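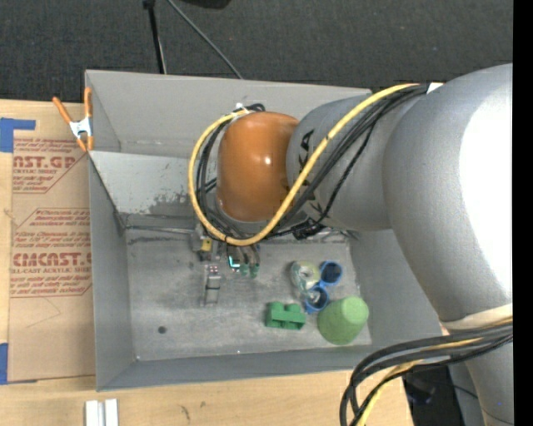 Cell Operator (bin picking), Kisano returns and sorting site
Full time, permanent. Two posts. Day shift and late shift.

About the job

Kisano sorts mixed small goods for shops and online sellers. Until last May every item on the sorting floor was picked out of a bin by hand. Three of the benches have now been changed over to robot cells, and the people who worked at those benches look after the cells. One has moved to another site and one is retiring, so we are filling both places.

The arm lifts loose items out of a metal bin one at a time. It copes well with blocks, boxes and most cups. It is slower with anything clear or shiny, and with things that have rolled together. When it can't find a grip it stops and asks for a person, and for these two posts that person will be you.

What you will do

Fill and change the bins, and spread the load when items have bunched up.
Clear stops at the cell screen and restart the arm.
Hand-pick the items the arm has refused, and log what they were.
Check cables, ties, air tubes and gripper fingers at the start of the shift. Report wear to the technician. You will not be asked to repair the arm.
Work one shift in three on the hand benches. This was agreed with the floor staff when the cells came in and it applies to everyone, including team leaders.

What has changed on the floor

There is less standing and reaching and much less lifting. There is more screen work, and more waiting followed by short busy spells. Some of the team like this and some preferred the benches, so please ask them about it when you visit. The cells are quieter than the old conveyor but the compressor is not, and ear protection is supplied.

Pick counts from the cells are kept per machine. They are not used to set targets for individual staff. Hours and pay bands stayed the same when the benches were changed over, and operators get an allowance once they have passed the cell training.

What we are looking for

You don't need to have worked with robots. Experience of sorting, packing or machine minding is useful. You should be able to follow a lock-off procedure every time, write a clear log entry and say so when something looks wrong. Good close eyesight (with glasses is fine) and normal use of both hands are needed for the bench shifts.

Training

Training lasts 3 weeks and is paid at the full rate. Subbarao Sundaram teaches the cell work and Gladys Flores the bench work. You will not run a cell alone until both have signed you off.

How to apply

Send a CV or a one-page letter to Yaneth Mosquera at the site office, or leave it at reception marked "Cell Operator". Tell us which shift you would prefer. Applications close at the end of May. We will invite people to come in for half a day, paid, to see the cells running and meet the team before the interview.

Agency staff already on site may apply and should speak to their team leader first.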